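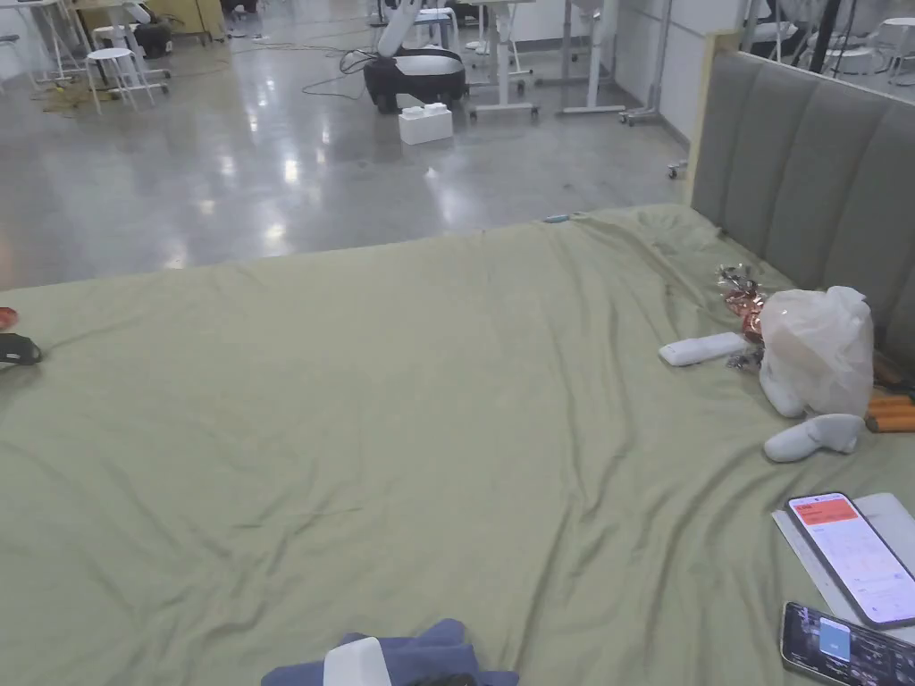 My knight has missed the same goblin three times in a row and I think the game is cheating, writes a reader in Fostmont. It told me I had a good chance. Please explain.

Home | Games | How It Works | Puzzles | Ask Us

HOW DOES A GAME DECIDE IF YOU MISS?

Print this page | E-mail to a friend

We have looked into the matter of the goblin. The goblin is innocent. To see why, we need to talk about dice.

In a turn-based game, you and the monsters politely take turns hitting each other. You pick "attack," your knight runs forward, and then the game has to choose between a hit and a miss. It makes that choice before the sword even swings. All the running and yelling is a show put on for your benefit.

Let's say your knight is in Kuusisto, a game with a lot of snow and a lot of goblins. Every time you attack, the game rolls an invisible die with 8 sides. If it lands on 5 or less, you hit. If it lands on anything higher, your knight chops a hole in the snow and looks embarrassed.

That is a good chance. You will hit more often than you miss. But three of those eight sides are misses, and the die is allowed to land on them whenever it likes.

Doesn't it owe me a hit by now?

Sorry, no. The die has no memory. It doesn't know you missed last time, and it doesn't feel bad for you. Each roll starts fresh. If you missed twice already, your chance on the next swing is the same as it was on the first.

Grown-ups get this wrong too, often while shouting at a board game.

Now think about how many times you swing that sword. A long game might have up to 800 attacks in it. With that many rolls, you are almost sure to get a few clumps of bad luck, and a few clumps of good luck as well. You probably didn't write to anyone about the good ones.

Where does a computer keep its dice?

It hasn't got any. This is awkward, as a computer is a machine for following instructions, and "surprise me" is a terrible instruction. So it fakes it.

The game starts with a number called a seed. Let's use 272. It puts the seed through some tricky arithmetic, and out comes a new number that looks as if it came from nowhere. Then it puts that number through the same arithmetic and gets another one, and so on, as long as there are goblins to hit. Each number gets turned into a roll of the die.

Start with the same seed again and you get exactly the same rolls, in the same order. That's why many games pick a seed from something that keeps changing, such as the clock. A game started on Friday after school gets different luck from one started before breakfast.

Some games save the seed along with your progress. In those, you can miss the goblin, load your save, try again, and miss the goblin in precisely the same way. Players find this very annoying. The people who made the game find it quite funny.

So do games ever cheat?

Yes! Usually for you. Game makers know that players get cross about bad luck, so some of them tip the scales. Cellanine, a puzzle-battle game about potion shops, quietly raises your chance a little after every miss, and drops it back to normal once you hit. The screen doesn't mention this. You just feel like a gifted potion-thrower.

Kuusisto plays it straight, which may be why its goblins get so many complaints.

Try it yourself

You need an ordinary die, paper, and a pencil. Call one, two, three and four a hit. Call five and six a miss. Roll until you fill a whole page, writing H or M each time, and then circle the longest row of Ms.

Before you start, have somebody else write down a made-up page of Hs and Ms out of their head, with no die at all. Compare the two. People making up luck tend to mix the letters too neatly, and they hardly ever dare to put four Ms together. The die has no such manners.

As for the knight, we suggest walking around behind the goblin. In Kuusisto that adds one more winning side to the die. It can still miss, so please don't write to us.

Share (5) | Comments (8) | Print this page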